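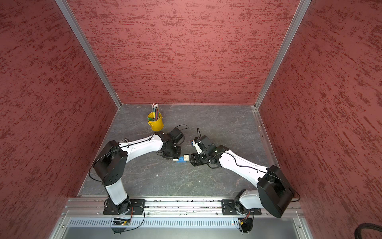

How do you teach a robot to play with bricks?

You learned to click two toy bricks together when you were very small, probably while also trying to eat one of them. Robots find it much harder. They are also no good at eating them, so that's one worry fewer.

At the Gosling project, a pair of robot arms share a floor between red walls and spend their days on brick work. A grown-up with a degree could write a list of rules for them: move left a bit, close the gripper, push. People tried that for years. It goes well until a brick is turned slightly sideways, and then the robot carefully picks up some air.

So the team does something else. They show the robot.

Copying, but with sums

A person steers the arms through the whole job, again and again, while the computer saves what the cameras saw and how every joint moved. Each go is called a demonstration. For the brick job the team made 1117 of them. Omolara Jibrin, who steered a great many, says she now sees studs when she closes her eyes.

Next, the computer practises guessing. It looks at a saved picture and guesses which way the arms moved next. Then it checks what the person did. Wrong? It changes its sums a tiny bit and guesses again. This goes on for about 40 hours, and it never once asks for a biscuit.

Scientists call this imitation learning. Your little brother calls it "I'm doing what you're doing", and does it until you shout.

A camera where your wrist would be

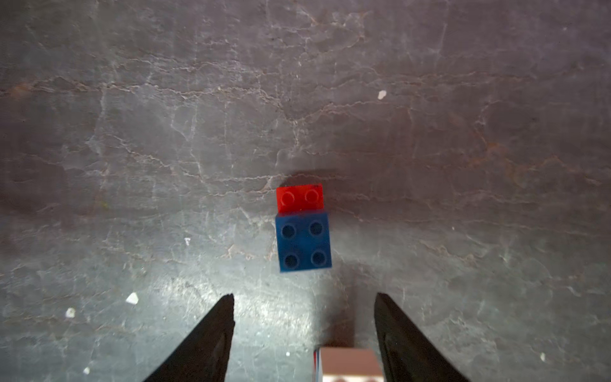 What the wrist camera is good for

Imagine tying your shoelaces while looking down from the top of a wardrobe. You'd see the whole room very nicely and your laces hardly at all. A camera near the gripper gets a closer look: two black fingers, a red brick with two studs, a blue one with four, and plenty of scratchy grey floor. The other view shows where both arms are, so they don't bash elbows. The computer uses both.

Did it work?

Sometimes! The team gave the robot 223 tries with both cameras, then the same number with the wrist camera switched off. With both, it joined the bricks in most of its tries. Without the wrist camera it mostly missed, and on 4 tries it pressed down very firmly on nothing at all.

Bricks lying upside down are still a problem. Nobody had shown it any of those, and a robot that learns by copying is not much use at surprises. The team is making new demonstrations now, with the bricks tipped out any old how - a job for which most children are already fully trained.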